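The Shopping List Comes Last

When Urszula Pawłowska sat down in November to plan next year's equipment for the robotics lab at Edus, she left the arms off the first page. Page one was tables. Page two was a list of every object she wanted a robot to handle, down to the pens. The arms turned up on page four, after the lighting.

I love this way of working, and after an afternoon with her spreadsheet I think more small labs should try it. Edus is a training workshop with a modest robotics wing, and Pawłowska has run the buying there through two rounds of funding. The first round went the usual way. The team picked a pair of arms they were excited about, spent nearly everything on them, and then found they had nothing left for mounts, spare fingers or a decent bench. "We had beautiful arms clamped to a door," she says. "It was a good door, but still."

So the second budget got built backward. She began with the tasks people on the team really wanted to do, and asked what each one would need before anybody plugged anything in. Folding a towel needs a wide clear surface and not much else. Sorting screws needs trays, good overhead light and fingertips that can be swapped in a minute or two. Anything with two arms needs more elbow room than you think, and she now tapes the reach of both arms on the floor before she orders a table to go between them.

Then there are the consumables, my favorite tab in the whole file. Finger pads wear out. Cables get pinched. Pawłowska keeps 30 spare pads on the shelf and reorders when the box gets down to 4, a rule she wrote on the lid in marker so it wouldn't depend on her being in the building. She also sets aside money for props, a line that raised eyebrows the first time it went up for approval. It came to $819 this year, and it has been the easiest line to defend ever since, as people can walk in and see what it bought.

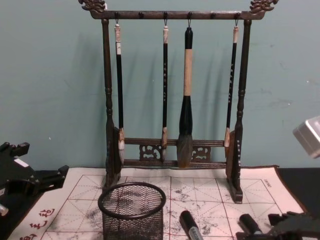 Props are where she gets most animated. A lab can fill a bin with plastic blocks for next to nothing, and there's a place for that, but blocks are all alike and forgiving. Her calligraphy set is the opposite. The dark wooden rack has carved dragon heads at the ends of its top bar and small hooks underneath, and the brushes hanging from it run from a thin one with a pointed tip to a great bushy thing that dwarfs its neighbors. Each asks for a different grip, and they all hang free, so a clumsy approach could set one swinging. The gridded practice cloth goes in the same budget line, as do the markers and the mesh pen cup.

For the big items, she asked three suppliers for quotes: Groralus, Pillay and Fomis. She sent each the same one-page task list and asked them to price only what was on it. Comparing the replies took her a morning, and the useful differences were in the small print - who pays return shipping, how long a replacement joint takes to arrive, whether training is one visit or two. She's holding 50 percent of the spares money until the second half of the year, when she'll know which parts are actually wearing.

Next on her list is a second bench, and she has already started taping the floor.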